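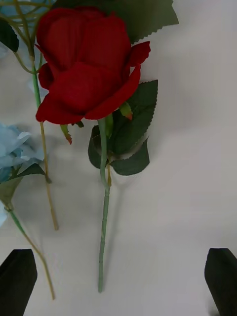
Home Products Demonstrations Spares Contact

Skamance light-handling cell – demonstration unit

The Skamance cell is a bench-mounted handling unit for light, irregular goods: artificial stems, small textile parts, packed sachets and similar. It is built by Fitska and can be seen working at the Numcombe showroom by appointment and on open days.

Configuration shown at Numcombe

Arm: single, table-mounted, six joints
Gripper: two fingers, parallel action, black, angled flat tips
Camera: wrist-mounted, colour, looking down past the fingers
Work surface: pale, smooth, wiped down between runs
Control: touch panel on a two-metre lead
Supply: single phase, standard 13 A plug

The demonstration task

The standard demonstration uses artificial flowers. The cell takes single stems from the work surface and places them upright in a rack. The usual set includes a red rose with fabric petals and serrated leaves, and a pale blue bloom with ruffled petals. Stems are laid down by hand, and visitors may lay them down themselves. Stems may lie close to one another but should not be crossed.

The fingers close on the stem, below the leaves. A pick on the bloom is treated as a fault and the arm backs off. Leaves that stand out to one side are the main cause of missed picks, as they can hide the upper part of the stem from the camera. Where this happens the cell moves the pick point down towards the cut end and tries again. After 2 failed tries it stops and asks for the stem to be moved.

Grip force is set per product, not per pick. For plastic stems it is left at the lowest setting.

Open day record

At the last open day the demonstration unit completed 2,473 picks against a planned 2,000. Operator stops came to 26, most of them for crossed stems. The log is kept at Numcombe and can be read on request. It does not separate stems laid by staff from stems laid by visitors.

Visiting

A visit takes one morning. The first part is the standard task; the second is run with the visitor's own goods if samples have reached us a week before. Send at least ten of each item, including poor ones. Fresh flowers are not accepted, as the cell has not been set up for wet goods.

The next open day is in October. Makhubela, who supply the racks and trays, will have a bench in the same room.

Finger tips and camera covers are listed under Spares. Tips from the earlier cell do not fit – the fixing holes are spaced differently.

Page last revised 4/25/21

Contact Fitska | Copyright Fitska | Back to top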